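Paper Afternoon at the Pluvcombe Room

For those who do not know us: we meet in the Pluvcombe room to work with old and new paper, to flatten it, fold it and sort it for the small books we sew in the autumn. In the store cupboard we have now 3,000 sheets, and most of them came to us from a printer in Edby who was closing the shop. The paper is good, but it was kept badly, and so there is a lot of smoothing to do before anybody can sew.

The rule on the wall says that you start with the round table, one sheet at a time, with a bigger sheet under it. I still like this rule. The cream paper is heavy and it gives a soft bed for the thin one.

Crumpled white paper on the large cream sheet, at the round table with the little potted plant. The big floor fan stands to the left.
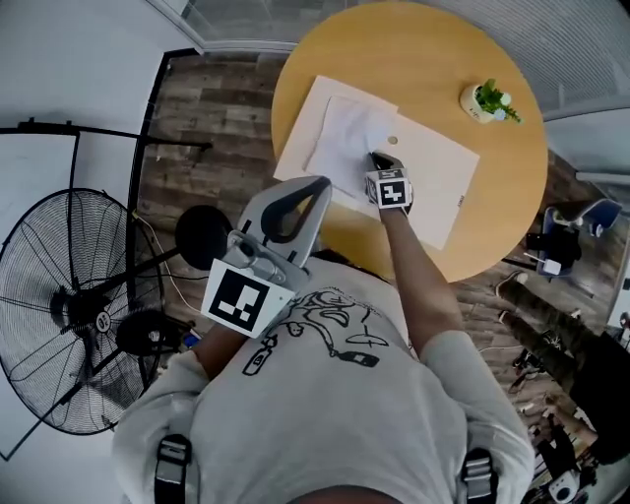 Fiorella Marchetti wrote to me that she never presses a crumpled sheet from the middle. She opens the corners first, then she leaves it under a heavy book for one night, and only in the morning she touches the center. She also asks if we could keep the thin white paper for the covers of the Samonte notebooks, and not cut it into labels like last year.

I answered her that yes, we can keep it, but I need to know the size before the next meeting. The covers last year were 29 centimeters high and we lost a lot of paper at the sides. If we make them a little smaller, one sheet gives two covers -- this would help us very much.

On the side of the room with the glass panels and the white blinds. A flat orange-yellow piece is held between two black padded sides.

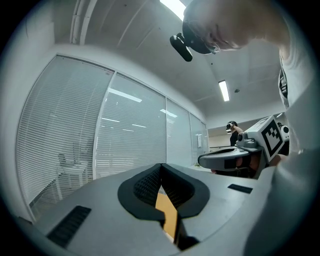
For the stiff pieces we need another box, because the one from Hurkari is full and the lid does not close. In my last list there were 84 of them in different sizes, and 49 are already promised for the spines. The remaining ones are free, so please write to me if you want some.

Text and page: Vittoria Zanetti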